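クッションはどうしてふかふかなの? 中に入っているもののお話

みなさん、こんにちは。エケネ・バログンです。わたしは家具の布と中身を研究する仕事をしています。日本語はおとなになってから習いました。むずかしいことばは、できるだけ使わないで書きます。

今日のテーマは「ふかふか」です。

いすやソファにすわると、おしりが少ししずみますね。立ち上がると、またもとの形にもどります。どうしてでしょうか。石の上にすわっても、おしりはしずみません。ねんどをおすと、へこみますが、もとにもどりません。ふかふかのものは、へこんで、そしてもどるのです。この二つがそろって、はじめて「ふかふか」になります。

もとにもどる力

ものをおしたとき、もとの形にもどろうとする性質を「弾性(だんせい)」といいます。輪ゴムをひっぱってから、はなしてみてください。もとの大きさにちぢみます。これも弾性です。

ばねも同じです。細い鉄の線は、まっすぐのままだと、おしてもあまりちぢみません。でも、ぐるぐるとまくと、よくのびたり、ちぢんだりします。まいてある線の全体が、少しずつねじれるからです。一か所だけが大きくまがるのではありません。みんなで少しずつ仕事を分けているのですね。

クッションの中でも、よくにたことがおきています。中にはたくさんの細い糸や、小さなあわや、鳥の羽などが入っています。一つ一つは少ししか曲がりません。でも、たくさん集まると、大きくへこむことができます。

空気のはたらき

もう一つ大切なものがあります。空気です。

わたをひとつまみ、手にのせてみましょう。とても軽いです。わたの糸と糸のあいだには、すきまがたくさんあって、そこに空気が入っているからです。わたの大部分は空気だと言ってもいいくらいです。

手でぎゅっとにぎると、空気は外へにげます。手をひらくと、糸がもとにもどろうとして、すきまが広がり、空気がまた入ってきます。クッションに急にすわると、「ふうっ」と音がすることがありますね。あれは、中の空気が布の小さなあなや、ぬい目から出ていく音です。

では、空気がまったくにげられない袋だったら、どうなるでしょうか。うきわやビーチボールを思い出してください。あの上にすわると、ぽよんとはずんで、体がぐらぐらします。クッションとは感じがちがいますね。クッションは空気を少しずつにがすので、体をゆっくり受け止めてくれます。

中身のいろいろ

クッションの中身には、いくつかの種類があります。代表的なものを紹介します。

もめんのわた
植物のワタの実からとれます。さわるとやさしい感じがします。水をよくすうので、あせをかく夏にも気持ちがよいです。でも、長いあいだ使うと、糸と糸がからまって、だんだんかたくなります。晴れた日にほすと、しめり気がぬけて、またふくらみます。

ポリエステルのわた
石油から作った細い糸です。糸がちりちりにちぢれているものが多く、すきまがたくさんできます。軽くて、洗いやすいものもあります。安く作れるので、いまのクッションによく使われます。

羽毛(うもう)と羽根(はね)
水鳥からとります。むねのあたりにある、たんぽぽのわた毛のような丸いものが羽毛です。じくのあるものは羽根です。羽毛はとても軽くて、空気をたくさんふくみます。羽根はじくが少し曲がっているので、小さなばねのように働きます。

ウレタンフォーム
スポンジのなかまです。材料をまぜると、ガスのあわが出て、パンのようにふくらみます。それがそのまま固まったものです。切って好きな形にできるので、ソファのすわるところによく使われています。

そばがら
ソバの実のからです。まくらの中身として、日本で昔から使われてきました。これはふかふかではありません。ざらざらと動いて、頭の形に合わせてくれます。おしてももどらないので、さっきのお話でいうと、ねんどのほうに近いですね。

パンの話を少し

ウレタンフォームの話をすると、子どもたちはよく「パンみたい」と言います。わたしもそう思います。食パンを切ったところを見てください。小さなあながたくさんあります。イーストという小さな生き物がガスを出して、あなを作りました。あなのまわりのうすいかべが、おされると曲がって、はなすともどります。

でも、パンは次の日になるとかたくなります。ウレタンは一日ではかたくなりません。かべの材料がちがうからです。それでも何年もたつと、ウレタンもぼろぼろになることがあります。古いいすの下に、黄色い粉が落ちているのを見たことがありますか。あれは、ウレタンのかべがこわれたものかもしれません。

さて、わたしは子どものころ、クッションの中身が見たくて、おばあさんのクッションを切ってしまいました。中からわたが出てきて、部屋が白くなりました。おばあさんはとてもおこりましたが、そのあと、いっしょにぬってくれました。みなさんは、切る前に必ずおうちの人に聞いてください。

中身がかたよらない工夫

わたをただ袋に入れただけのクッションを想像してください。はじめは平らです。でも毎日すわっていると、わたはすみのほうへにげていきます。まん中はぺたんこになり、はしだけがもりあがります。これでは、すわりごこちがよくありません。

そこで、昔の人はよい方法を考えました。太い糸を、表からうらまで通して、きゅっとしめるのです。こうすると、そこだけ表とうらがくっついて、へこみができます。このようなとめ方を英語で「タフティング」といいます。日本のざぶとんのまん中にも、とじ糸があります。考え方は同じです。

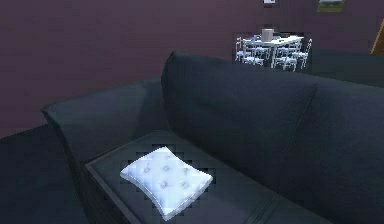
紺色のソファと白いクッション。丸いへこみが列になってならんでいます。

へこみとへこみのあいだは、わたがおされて、ぷくっとふくらみます。わたが動こうとしても、とめた場所がじゃまをするので、遠くまで行けません。へこみが少ないと、わたは動きやすくなります。多すぎると、ふくらむ場所がせまくなって、全体がかたくなります。だから、どのくらいのあいだをあけてとめるか、作る人はよく考えなければなりません。

ラキヤ・ワイケさんという職人さんに、話を聞きました。ワイケさんはプリメンソープという町の「ピリネ」という店で、古いいすを直しています。

「いちばんむずかしいのは、糸をしめる強さです。弱いと、へこみがすぐになくなります。強いと、布がやぶれます。わたしは指でおぼえました。はじめの2年は、師匠にほめられたことがありません」

ワイケさんが見せてくれたいすは、1908年に作られたものでした。中から出てきたのは、わたではなくて、馬の毛でした。しっぽの長い毛です。馬の毛は太くて強いので、くるくるとまいておくと、小さなばねになります。百年以上たっても、洗ってほぐすと、また使えるそうです。わたしもさわらせてもらいました。たわしより少しやわらかく、ちくちくしました。この上にうすいわたをおいて、それから布をはるので、すわる人はちくちくしません。

このいすの背中には、ボタンが84個ついていました。ワイケさんは一つずつはずして、順番に紙にならべて、それから新しい布をかぶせました。一日では終わらない仕事です。

かたいほうがいいこともある

やわらかければやわらかいほどよい、と思う人がいるかもしれません。でも、そうではありません。

やわらかすぎるいすに長くすわると、おしりが深くしずんで、せなかが丸くなります。立ち上がるときも大変です。お年よりや、足にけがをした人には、少しかたいいすのほうが楽です。

学校のいすがかたいのには、別のわけもあります。たくさんの人が使うので、ふきやすくて、こわれにくいことが大事なのです。

反対に、やわらかいとよいのはどんなときでしょうか。体の一か所だけに重さがかかると、いたくなりますね。ゆかに長くすわっていると、おしりの骨のところがいたくなります。クッションがあると、へこんで体の形に合います。体とふれるところが広くなるので、重さがいろいろな場所に分かれます。雪の上を歩くとき、ふつうのくつだと足がしずみますが、広いかんじきをはくと、しずみにくいです。それと同じで、広い面で受けると、一つの場所にかかる力は小さくなります。

家でできる実験

では、実験をしてみましょう。ハリマ・オグンレイエ先生の教室で、11月にやった実験です。おうちでもできます。

用意するもの
同じ大きさの紙コップ 3つ
わた(手芸のお店で買えます)
台所用の新しいスポンジ
お米
ものさし
缶づめ 1つ(コップの口より小さいもの)
紙とえんぴつ

やり方
1 一つ目のコップにわたを入れます。二つ目に、小さく切ったスポンジを入れます。三つ目にお米を入れます。どれもコップのふちまで入れてください。
2 コップの上に缶づめをそっとおきます。たおれないように、手でささえてもいいですが、下におしてはいけません。
3 ふちからどのくらいしずんだか、ものさしではかって、紙に書きます。
4 缶づめをとって、ゆっくり十まで数えます。
5 どのくらいもどったか、もう一度はかります。

スポンジを切るときは、はさみに気をつけてください。低学年の人は、おとなといっしょにやりましょう。

いちばん深くしずんだのはどれですか。いちばんよくもどったのはどれですか。この二つの答えは、同じとはかぎりません。オグンレイエ先生の教室では、わたを入れる量によって、結果がずいぶんちがいました。ぎゅうぎゅうにつめた人のわたは、あまりしずみませんでした。ふんわり入れた人のわたは、深くしずんで、全部はもどりませんでした。

時間がある人は、缶づめを一晩のせたままにして、朝もう一度はかってみてください。短い時間のときと、もどり方をくらべるとおもしろいです。

クッションを長く使うために

最後に、おうちのクッションの世話のしかたを書きます。

ときどき、両手ではさんで、ぽんぽんとたたきます。横からもたたいてください。つぶれていたすきまに空気が入ります。いつも同じ面を上にしないで、日曜日などに日を決めて、うら返します。すわる場所も、ときどきかえるとよいです。

もめんのわたは、日に当ててほします。羽毛やウレタンは、強い日光に弱いので、風のとおる日かげにおいてください。洗えるかどうかは、ぬい目についている小さな布の表示を見るとわかります。おけに水のマークがあれば、水で洗えます。そのマークに×がついていたら、水では洗えません。

読者からの質問

「クッションの中に、虫はいますか」(タンコ・エクウェメさん、小学三年生)

ダニという、とても小さな生き物がすんでいることがあります。ダニは、しめったところと、人の体から落ちる皮ふのかけらが好きです。よくかわかして、そうじ機でゆっくりすうと、へらすことができます。食べこぼしのおかしも、虫のごはんになります。クッションの上でビスケットを食べたら、あとで外に出して、はたいてください。

「ねこがクッションをふみふみするのは、ふかふかだからですか」(マレー・ボルジャーさん、小学二年生)

子ねこは、お母さんのおっぱいを飲むとき、前足でおなかをおします。大きくなっても、やわらかいものの上で、同じ動きをするねこがいます。ですから、やわらかいことは関係がありそうです。でも、しないねこもいます。うちのねこはクッションではしないで、わたしのおなかの上でします。

次の回は「布はどうしてやぶれるの?」です。着なくなった古いシャツがあったら、すてないでとっておいてください。実験で使います。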